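Publisher Camico confirmed on Wednesday that The Bronen Ledger, the closing volume of its long-running thriller series, will arrive in March as two books. The manuscript came in at 1,637 pages, a length the publisher describes as "propulsive."

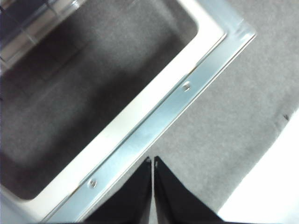

The series follows a disgraced harbour pilot who uncovers a conspiracy in the port of Amin, loses the evidence, and uncovers it again. Readers have waited since the last instalment left him hanging off a grain silo. According to the catalogue, he spends the first 60 pages of the new one still up there.

Audio rights have gone to Trirnus, which plans to release both halves on the same day and has asked listeners to be patient with the accents.

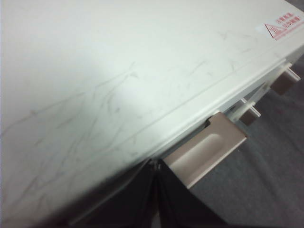
Camico says the split was made for the comfort of readers' wrists. Each half will be sold at full price. A boxed set is under consideration, as is a prequel about the silo.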